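Preguntas frecuentes
Residencia Bralport, alojamiento para estancias medias y largas

Última revisión: junio

Reservas y contrato

¿Cuál es la estancia mínima?
Un mes natural. Entre octubre y mayo se admiten también estancias de tres semanas si quedan habitaciones libres en el edificio Dufour. La estancia máxima es de once meses, prorrogable una sola vez.

¿Cuánto cuesta una habitación individual?
La tarifa base es de 428 euros al mes e incluye agua, calefacción, internet y limpieza quincenal de zonas comunes. La electricidad se factura aparte según contador. Los estudios con baño propio tienen otra tarifa, que se envía por correo a quien la solicite.

¿Hay que dejar fianza?
Sí, una mensualidad. Se devuelve por transferencia en los 27 días siguientes a la entrega de llaves, descontando los desperfectos si los hubiera. La fianza no puede usarse para pagar el último mes.

¿Puedo cancelar antes de llegar?
Las cancelaciones comunicadas por escrito con más de un mes de antelación no tienen penalización. Con menos plazo se retiene la señal de 78 euros. Si el visado ha sido denegado, basta con enviar copia de la resolución y se devuelve todo.

¿Quién firma el contrato?
El residente y la administración. La persona responsable de contratos es Keegan Turcotte, que atiende en español, inglés y francés. Los contratos de empresa se tramitan a través de Wundeo y llevan un anexo adicional.

Llegada

¿A qué hora puedo entrar?
De 15:00 a 21:00. Para llegadas posteriores hay que avisar el día anterior y recoger la llave en el cajetín de la entrada; el código se manda por mensaje.

¿Qué tengo que llevar?
Documento de identidad, contrato firmado y justificante del primer pago. La ropa de cama se entrega en recepción. Toallas y menaje personal corren por cuenta del residente.

¿Puedo enviar paquetes antes de llegar?
Sí, hasta una semana antes. Deben llevar el nombre completo y el número de habitación. Recepción no acepta envíos contra reembolso ni alimentos refrigerados.

Vida diaria

¿Se puede cocinar en la habitación?
En los estudios, sí. En las habitaciones individuales no se permiten hornillos ni freidoras; un hervidor es suficiente para un té y no da problemas con la instalación. Hay una cocina compartida por planta, abierta de 7:00 a 23:30.

¿Y para lavar la ropa y hacer la compra?
Las normas de lavado están en el reglamento interno. El detergente y la compra corren a cargo de cada residente, y en recepción facilitan un plano con los comercios del barrio.

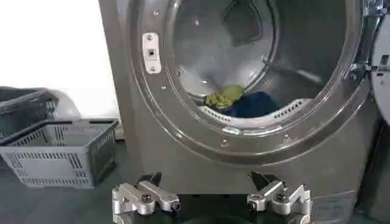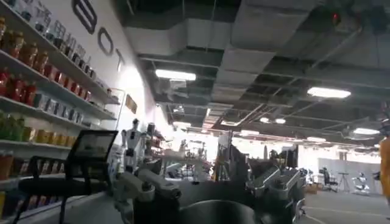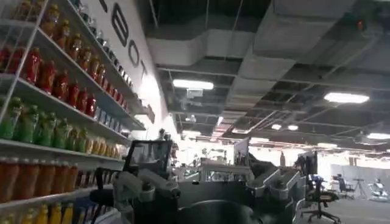
Máquina de carga frontal con la puerta abierta (primera foto) y estanterías con botellas (segunda y tercera).

¿Puedo recibir visitas?
Hasta las 23:00 sin aviso previo. Para que alguien se quede a dormir hay que apuntarlo en recepción, con un máximo de cuatro noches al mes. Las visitas no pueden usar la sala de estudio en época de exámenes.

¿Se admiten animales?
Solo en los estudios de la planta baja y previa autorización escrita. Los perros guía se admiten en todo el recinto.

¿Dónde dejo la bicicleta?
En el patio trasero, sujeta a los soportes. La llave del patio es la misma que la del portal. Las bicicletas sin etiqueta se retiran dos veces al año, después de colgar un aviso en el tablón.

¿Hay aparcamiento?
No. El aparcamiento público Drutorov está a cinco minutos andando y tiene abono mensual. La residencia no gestiona esos abonos.

Incidencias

Se ha estropeado algo en mi habitación. ¿A quién aviso?
Rellene el parte en la web con el número de habitación y un teléfono. Las averías de agua, luz o cerradura se atienden el mismo día. El resto se programa por orden de entrada.

He perdido la llave.
La copia se entrega en recepción previa identificación y se carga en la factura siguiente. De noche, llame a la extensión 309.

¿Qué pasa si hay ruido?
Las horas de silencio son de 23:00 a 7:30. Llame a la misma extensión. Dos avisos por escrito suponen una reunión con la administración, y el tercero puede suponer la rescisión del contrato.

Salida

¿Con cuánta antelación aviso de que me voy?
Con un mes, por escrito. La habitación debe quedar vacía y barrida antes de las 11:00 del último día. Si necesita guardar maletas hasta la tarde, pregunte en recepción por el cuarto de equipajes.

¿Puedo empadronarme durante la estancia?
Sí, a partir del segundo mes. Solicite el certificado a contratos; se entrega firmado en tres días hábiles.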